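3.2 Equipment planning and purchase decisions

Before any task was recorded, we had to decide what equipment the cell needs for work on used desktop computers. The budget for the first stage was closed on February 6, 2022, and after this date only small parts could be added. We report the decisions in some detail, as in our experience the published papers give the model of the arm but seldom say what was bought next to it and what was left out.

The largest question was the number of arms. The first plan from Orlandini, our integration partner, had 2 arms, one to hold the case and one to work in it. We compared this plan with a cheaper one, where the tower lies on its side on a slatted metal platform and the arm comes in from above. A second arm would take most of the money reserved for spare grippers, and it would also make the free space over the case smaller. We chose the cheaper plan. The budget line for the second arm is kept open until August, when the Oltham site will repeat the same tasks.

The second question was the gripper. Memory modules and processors are thin parts with little space around them, and the fingers must go down between the drive cage and the components of the board. We asked for offers on 5 grippers and borrowed two of them for trial. The Bedovex gripper was not the cheapest, but its fingers can be changed without removing the whole tool. For a laboratory which expects to damage fingers often, this was more important to us than the closing force. We planned one set of spare fingers for each 200 insertions. This value is a guess made before the work started, and it should be read as such.

Fixtures were planned as a separate cost. The gray fixture at the left of the case gives the arm a place for parts outside the computer (Figure 4). An ordered metal version would need a delivery time of 90 days, so we made the fixture ourselves and wrote only the material into the budget. Any change in the computer model can ask for a new fixture, and we recommend that other groups reserve money for this from the beginning.

For cameras, we had first planned only fixed views of the workspace. From there the arm and the gripper can hide the part of the board where the work is done, so a small camera close to the gripper was added to the list. The cost of the camera itself is low. The cable, the mount and the time for calibration cost more, and in the first version of our plan they were forgotten.

The computers were bought used, through the Nollumcombe recycling program. We preferred to buy towers of one maker, so that the fixture and the motion limits could stay the same for a longer time. Replacement boards and sockets are counted as consumables.

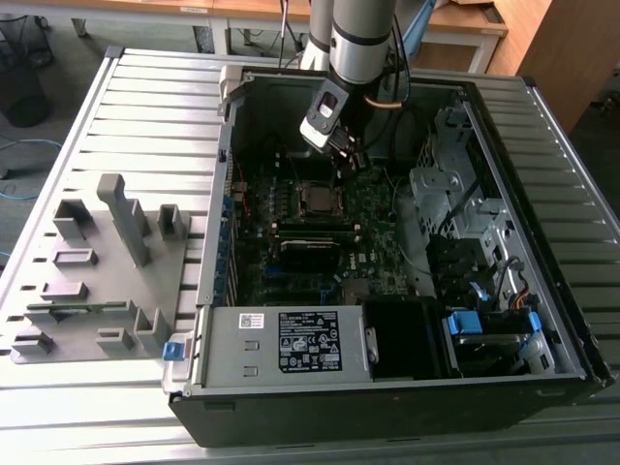
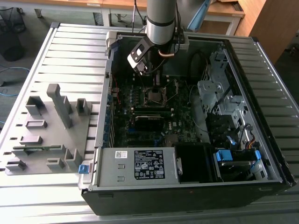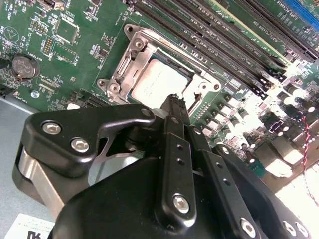
Figure 4. Work at the processor socket area of a computer board with the selected gripper. First and second: fixed views with the open tower and the gray fixture. Third: view from the camera at the gripper.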